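Hubert Kaufmann leads the handling program at Frandsen, which studies whether machines can take over routine chores in homes and small shops. He spoke with us at the Forkden office.

"People ask when a robot will clear the table," he said. "I tell them to look at smaller jobs first. Picking up one capped tube from a rack is a fair test -- the fingers must go around that tube and leave its neighbor alone."

Much of the group's practice is done in simulation. Kaufmann said a new task is run 60 times there before it is considered for the shop floor in Drodilow. Pressing a button is usually learned early. Cups and folded cloth take far longer.

Asked whether a household could rely on such a machine today, he was direct. "For a fixed task at a fixed bench, yes, with supervision. For a kitchen, no. I would not put a date on it."

The group will review its list of chores again in October.
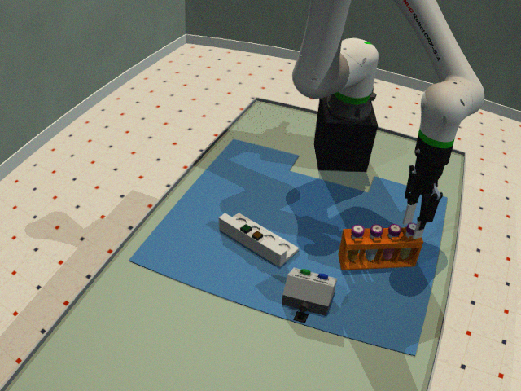
Page last changed: February 8, 2023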